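Open house at Talter: an afternoon of database recovery demos

Talter opened its Plevitholm office to customers and the curious on Tuesday, and I went because I have paid for two of its licenses over the years and wanted to see who was on the other end. The company makes tools that open, check and repair damaged data files: mailboxes, address books, small databases, the stuff people forget to back up. The invitation promised "live recovery of real-world corruption." I have heard that kind of thing before.

The office is on the second floor of a former button works, built in 1890 according to the plate by the stairs. Sign-in was slow. They had a tablet for it, and the tablet wanted an email address before it would print a badge, so I expect to be hearing from Talter's sales team until I retire. Coffee was decent. There were 26 seats in the demo room and more people than that by two o'clock, so the late ones stood along the wall.

First up was Fonari, the new file viewer. It opens a damaged database in read-only mode and shows you the tables, the deleted rows it can still find, and the raw bytes if you want them. The presenter loaded a contacts file and in a few seconds we were looking at names and phone numbers. Very smooth. It was also a file they had damaged themselves, by overwriting the header, and a broken header is the friendliest kind of damage there is. The rest of the file was perfect. I could have fixed that one with a hex editor and a free lunch hour.

A man near the front asked if they would try a file of his own, off a USB stick. There was a short talk among the staff and then they said yes, which I give them credit for. His file was 487 MB, from an old inventory program, and Fonari took long enough over it that the presenter moved on to slides. When we came back to it, the tool listed most of the tables and had marked one as unreadable. He seemed pleased. I would have liked to know how many rows were missing from the tables it said were fine, and the screen had no figure for that.

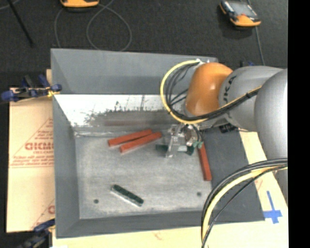 Does the repair tool change your original file? It writes to a new copy by default, but there is a check box in the settings that repairs in place, and I would leave that one alone.

The check box bothered me more than it seemed to bother anyone else. It sits right under the one for including deleted records, same size, same wording style, and there is no warning when you tick it. I asked about this and was told that advanced users had requested it. Advanced users can type a command. The person clicking boxes at midnight with a dead customer database is somebody else.

After the break we were walked through the test lab, which is a nice name for a long room with shelves of old machines. They keep them to produce files from older versions of programs, and I did enjoy this part. The engineer there was straightforward about what the software can't do. Pages that have been overwritten are gone. Encrypted files need the key, full stop. Files from a failing drive should be copied off first and the copy worked on, and he said half the support cases come from people who skipped that. None of it is on the product page, where the words "complete recovery" show up more than once.

The last session was about pricing. The free version shows you a preview and exports 30 records per table. Anything past that needs a license, and the license is now yearly. My old ones were bought outright and will keep working, they said, but they won't open the newer formats. I asked who needs a repair tool every year. The answer was "managed service providers," and fair enough, but the room was mostly people from small firms who had one bad week and bought a program to get through it.

There was a raffle at the end for a one-year license. I did not win.

I came home and tried the Fonari trial on a truncated file I keep for this purpose. It opened, listed nine tables of eleven, and crashed when I clicked on the tenth line. The second time it did not crash – same file, same laptop. I have sent them the log. For now I would use the free preview to see if there is anything left to save, then decide. And check where the output is going before you press Start.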